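4.2. Jornada de demostración

La tercera sesión de recogida de datos se realizó durante la jornada de puertas abiertas del laboratorio Skurnlow, en octubre. A diferencia de las dos anteriores, los visitantes podían acercarse a la mesa y manejar ellos mismos la pinza manual, después de una explicación de 5 minutos dada por Carter MacLeod. El protocolo fue el mismo de la sección 3.1 - una sola persona por turno, sin corrección verbal durante la tarea. En total se registraron 233 demostraciones, de las cuales 200 se conservaron para el entrenamiento.

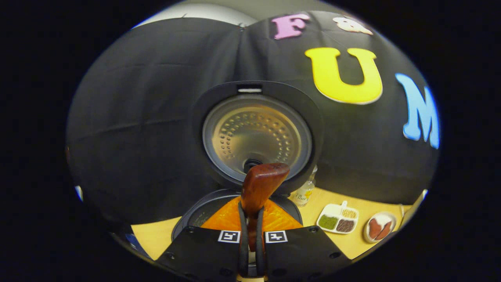
Figura 2. Tarea de cocina con pinza manual, vista desde la cámara de la herramienta.

La variabilidad entre operadores fue mayor de lo que esperábamos. Los visitantes sin experiencia acercaban la herramienta con trayectorias más largas y cambiaban con frecuencia la orientación de la muñeca, lo cual Dehua Shi había observado ya en el conjunto Bellamy. En la tarea de cocina esta diferencia es importante, porque el espacio de trabajo está limitado por la geometría del aparato: con la tapa de la arrocera abierta en vertical detrás de la cámara de cocción, como en la Figura 2, una pala de madera sujeta entre los dedos puede quedar dirigida hacia la placa interior perforada. Los marcadores cuadrados de los dedos sirven para estimar la apertura de la pinza, y los fotogramas en que uno de ellos no se detecta fueron interpolados.

Las 33 demostraciones restantes se descartaron por pérdida prolongada del seguimiento o por interrupción del turno. No se aplicó ningún filtro según la habilidad del operador, pues el objetivo de la jornada era obtener ejemplos de personas ajenas al proyecto. Los resultados del entrenamiento con este conjunto se presentan en la sección 5.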